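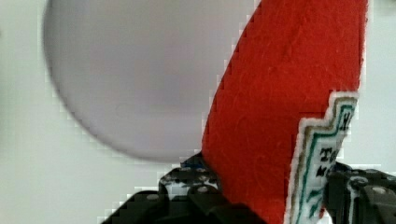

Search this forum Advanced search

Hastberg co-op: does the Jarnen mission scale to 2 players?

senditz_k
My brother and I have been stuck on the Jarnen dam mission since January. Solo it took me one evening. In co-op the guards seem to have twice the health and the alarm timer is shorter. Does it scale, or are we just bad at it?

mortar_lane
It scales. Guard health goes up, timer stays the same. You're probably tripping the second alarm on the stairs, which takes time off the clock.

Van Wijk
The timer does not stay the same. I've run it both ways on hard and the co-op one is shorter. Normal might be different.

mortar_lane
I only play on normal, so maybe. Still think it's the stairs.

senditz_k
We're on hard. Is there another way up besides the stairs?

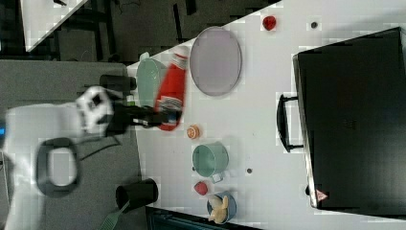 hanneke_m
There's a ladder behind the pump room. One of you stays at the gate and pulls the guards left, the other takes the ladder and cuts the power. Don't shoot anyone until the lights are out. We got through with 294 points, which isn't great, but it unlocks the next map.

Van Wijk
Ladder is fine, but I wouldn't leave anyone at the gate. With 3 guards on you and no cover you go down before the lights are off. Both go up the ladder.

hanneke_m
If both go up, the patrol comes back and finds the gate open. Happened to us every time.

Van Wijk
Close the gate behind you then. Hold the use key.

hanneke_m
Didn't know you could close it. I'll try that with Karlijn on our next run.

leemans_karlijn
I'm the one who goes down at the gate, so yes please.

senditz_k
Tried it both ways. Closing the gate worked, but we had to wait for the patrol to pass first. Took nine attempts and we finished with hardly any ammo. Now we're on the rail yard and it looks worse.

mortar_lane
Rail yard is easier if you save your smoke for the last platform. Start a new thread if you get stuck, this one is getting long.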